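Cup draw: Trernstead away in round two

mkolev
Well friends, we drew Trernstead away, and I can't say I'm thrilled about that long bus ride. 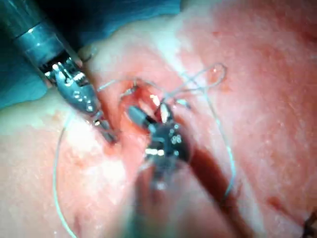

Delić
Oh, come on, Marin! We won there in December, and the 270 of us who went sang all the way home.

Stojan Y.
I'd still have taken Jirkbridge at home (900 through the gate, easy), bless them.
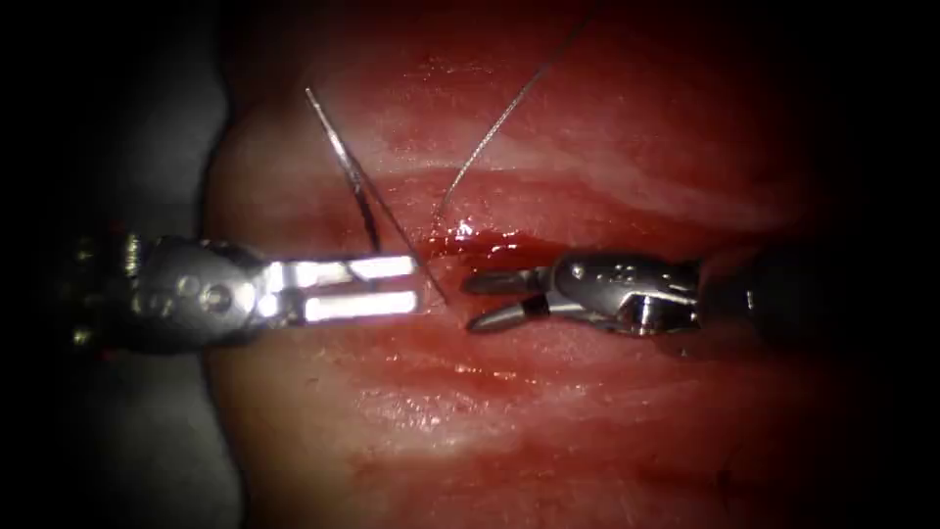
And our back line worries me with Janevski suspended for 2 games.

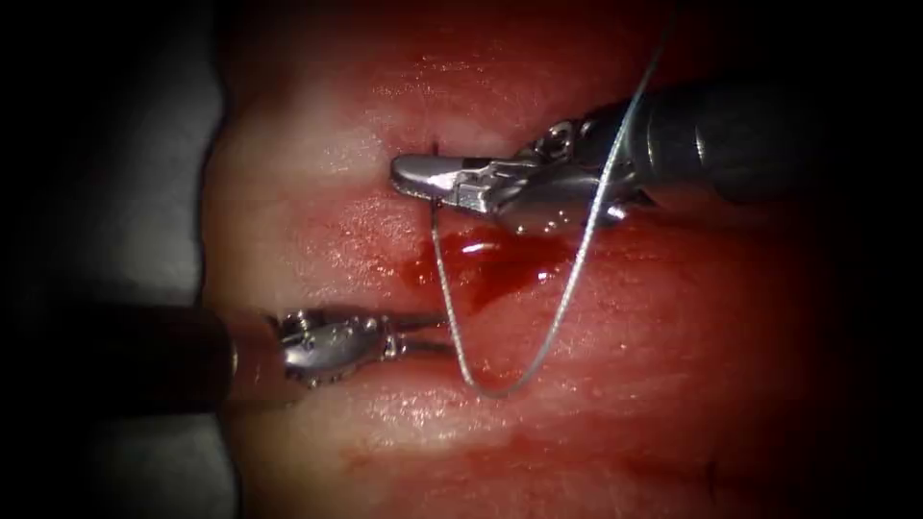 Tickets and travel

mkolev
Bus leaves the clubhouse at nine, everyone welcome!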